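Evaluar en simulación no es evaluar barato

En los últimos años la evaluación de políticas de manipulación se ha desplazado al simulador. El argumento habitual es económico: una campaña en celda física ocupa el robot, exige un operador y obliga a recolocar los objetos a mano, mientras que la misma campaña en simulación se lanza por la noche. No discuto la aritmética. Discuto lo que se publica después.

El caso que conozco mejor es el de Purkora, el entorno bimanual con el que trabajamos en Plovden. La tarea de referencia es elemental: llevar un cubo pequeño hasta una lámina cuadrada situada en la parte delantera de la mesa. El entorno incluye objetos que no intervienen en la tarea, y una parte de la dificultad procede de ellos y de las sombras que los brazos proyectan sobre el tablero.

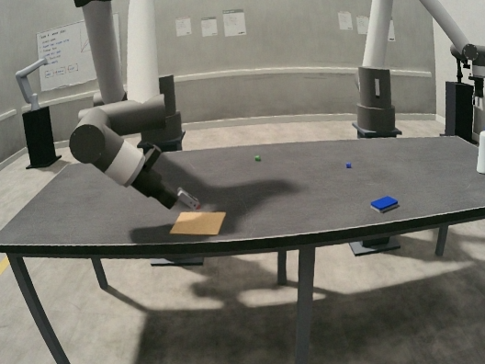
La política entrenada por Kanchan Chauhan obtuvo 89 éxitos por cada cien episodios, sobre un total de 3,000. La cifra es correcta y, tal como suele presentarse, dice poco. El criterio de éxito era que el centro del cubo quedara dentro del perímetro de la lámina al final del episodio. No se exigía que el cubo estuviera suelto ni que la pinza se hubiera retirado. Tampoco se penalizaba el desplazamiento de los demás objetos. Al añadir la condición de reposo, con velocidad nula y sin contacto con los dedos, la tasa bajó 7 puntos sin que la política hubiera cambiado en nada.

Una diferencia de ese tamaño es mayor que muchas de las mejoras que se anuncian como contribución principal de un artículo. Por eso sostengo que el criterio de éxito debería figurar en la misma tabla que el resultado, con sus umbrales, y no en un apéndice o en el repositorio.

Hay un segundo problema, menos visible. Un entorno con mucho detalle visual induce a suponer que la física tiene el mismo grado de detalle. Son módulos distintos. La textura de una pared no informa sobre el coeficiente de fricción entre los dedos y un cubo, ni sobre la rigidez del contacto. En Purkora ambos parámetros se fijaron a mano en febrero y permanecieron así durante ocho versiones. Toon De Smet propuso muestrearlos en cada episodio; el coste de cómputo era despreciable y la dispersión de los resultados aumentó de forma notable. Esa dispersión es la información que interesa.

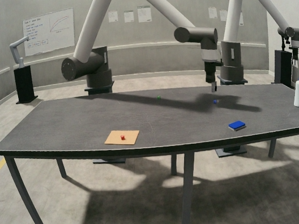

Tampoco conviene agregar los episodios sin distinguir fases. Aproximación, agarre, transporte y liberación fallan por causas diferentes, y una tasa única las mezcla. Una política que no localiza el cubo y otra que lo localiza y lo pierde en el transporte pueden obtener el mismo número. Para quien deba decidir si recoge más demostraciones o corrige el controlador, la distinción es todo el contenido del experimento. El registro por fases ya existe en casi todos los simuladores; lo que falta es la costumbre de publicarlo.

Se objetará que estas exigencias encarecen la evaluación y dificultan la comparación con trabajos anteriores. Lo primero es cierto en parte: definir fases y umbrales lleva tiempo de ingeniería, aunque se hace una sola vez. Lo segundo me parece un argumento a favor. Si dos trabajos emplean criterios de éxito distintos, la comparación ya era inválida antes de que alguien los escribiera.

Para Purkora hemos adoptado una norma interna modesta. Toda cifra lleva asociados el criterio completo, el rango de los parámetros de contacto y el desglose por fases. Los resultados previos que no pueden recalcularse se retiran de la tabla comparativa. Hasta ahora hemos retirado los de dos versiones, entre ellos el mejor que teníamos.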